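Search projects, parts, members
Search

# Clarngate Bin Picking: Data Card

## Summary

Clarngate is a set of 325 grasp attempts recorded at the Bundau shared workshop. It was prepared by Archana Jaiswal as part of a member project on picking loose blocks and bars from an open bin. The project received no outside funding.

## Contents

- `attempts/`: one folder per attempt, with joint positions and a fixed-camera still
- `labels.csv`: outcome of each attempt, entered by hand
- `layouts/`: 40 starting layouts, reused across sessions
- `mount/`: drawings for the gripper mount, revision C only

Of the 325 attempts, 146 are labeled as failed. Failed attempts have been retained and should not be filtered out before the split is made.

## Workspace

The bin stands on a wooden tabletop and is held at the rear by two bar clamps. Blue tape marks positions on the table. Users who reproduce the layouts should measure from the inside of the bin wall; the outer rim is not a reliable reference.

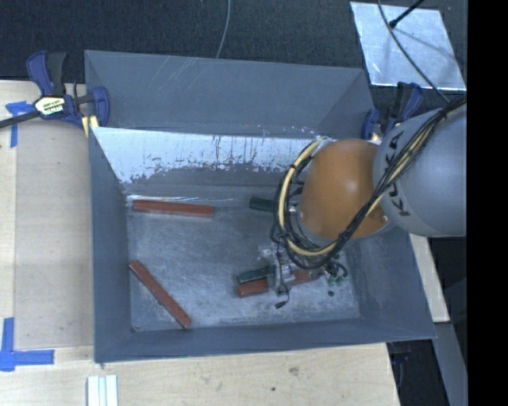 Modupe Onyeka asked during review whether the cable bundle had been re-tied between sessions, as the wrist torque readings shift after attempt 67. It had been. Readings before and after that point should be treated as two separate groups.

## Known Limitations

Lighting was not controlled. Gripper closing force was not logged. Layout 12 was entered twice under different names.

## Use

Members may copy and adapt the files. Credit should name the workshop.

Comments (3)

**Ekinci**
Is revision B of the mount available anywhere? My plate has the older hole spacing.

**Archana Jaiswal**
Revision B has been withdrawn. Please redrill to C.

**Dosititz**
The labels file opens with a blank first row. Delete it before loading.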